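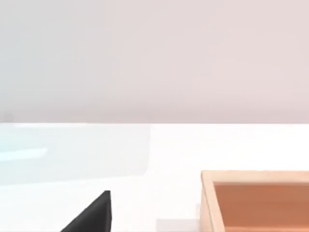 The hardest thing to sell in a paint store is white. Customers who want a red wall pick a red, take it home and are happy with it or not. Customers who want a white wall come back three times, tape squares of card over the couch and end up arguing at the dinner table. At Castellanos, a family paint and wallpaper business in the old market district of Ilside, the fan deck of whites and near-whites is kept behind the counter because so many copies have gone out the door and stayed out.

The store's mixing book lists 1,239 recipes, built up since the first tinting machine went in. Of those, 857 are what the staff call quiet colors: whites, off-whites, pale grays, and the faint pinks and greens that look like nothing much on a chip and like a great deal on a wall. The rest of the book covers everything else a person might want, from barn red to navy.

Pale paint is difficult for a simple reason. A strong color carries its own pigment wherever you put it. A pale one is mostly white base with a few drops of tint, and it reflects most of the light that lands on it. If that light has bounced off a lawn, the wall picks up green. If it has come through a north window on a cloudy afternoon, the wall goes gray and a little blue. The same can of paint, opened in two rooms of the same house, will look like two products.

This is why returns of pale paint run high in February. People choose in the evening, under warm bulbs, and see the finished job for the first time in flat winter daylight. The creamy white they loved at 8 p.m. looks like putty at breakfast. Nothing is wrong with the paint.

Ilside has more reason than most towns to care. Its older streets were built with narrow fronts and deep floor plans, so a typical front room gets strong light for an hour or two and very little after that. For decades the usual answer was brilliant white on everything, ceiling to baseboard. It made sense on paper. In a dim room, though, a bright white has nothing to reflect, and it turns the color of dishwater in the corners. Many decorators now go the other way and use a white with a touch of red or yellow oxide in it. The room doesn't measure any brighter, but it looks less tired.

The old builders knew some of this. When the Bundari rooms, a former boarding house near the river, were opened up for repair, scrapings from the hallway showed layer on layer of pale pink limewash under the later emulsion. The pink came from brick dust stirred into the lime, and the amount changed from coat to coat. Rooms on the shaded side of the house had more of it. The sunny side had almost none. Whoever mixed those buckets was correcting for light, by eye, long before anyone printed a color chart.

Limewash has come back into fashion, and it brings its own troubles. It goes on looking like dirty water and lightens as it dries, so there is no judging it from the bucket. It needs a porous surface, and it will not stick to modern plastic paint without a special primer. It marks easily. Against that, it has a depth that flat emulsion lacks, and small flaws in the plaster tend to disappear into it.

Finish matters almost as much as color, and it gets far less thought. A matte wall scatters light in every direction and looks much the same from wherever you stand. Eggshell and satin send some of the light back in one direction, so they show a bright patch opposite the window and a duller tone everywhere else. In a very pale shade that difference can look like a mistake in the mixing. Painters who do touch-ups dread it, and most would sooner repaint a whole wall, corner to corner, than patch one spot.

Then there is everything else in the room. A pale gray with a little pink in it looks plainly pink beside a cold white door. Put it beside a cream door and it looks gray, even lavender. Floors do the most damage. New oak throws orange light up the bottom third of a wall, and red tile does the same with more force. Changing the rug is cheaper than changing the paint, and it's worth trying first.

Zernenari, the small mill outside town that grinds pigment for several local stores, supplies its tints in 40-milliliter bottles as well as the large cans meant for machines. The small bottles were made for furniture painters, but homeowners have started buying them to adjust a can they already own. It can be done. Add a drop, stir for longer than seems necessary, brush some on card, let it dry fully, then look at it in the morning and again at night. Adding the second drop before the first sample is dry is how people end up with peach.

For anyone choosing a white this winter, the working advice is dull. Buy sample pots. Paint two coats on a large sheet of card and leave a bare border, so the old wall color doesn't press right up against the new one. Stand the card upright, since a sample lying flat on a table catches light from above and looks brighter than it will on the wall. Move it around for a few days. Look at it in the darkest corner, where the color will be at its worst, and if you can live with it there, order the gallons.

Castellanos holds its winter sample sale until 18th February. The fan deck of whites can be looked at in the store, by the front window or in the back under the bulbs.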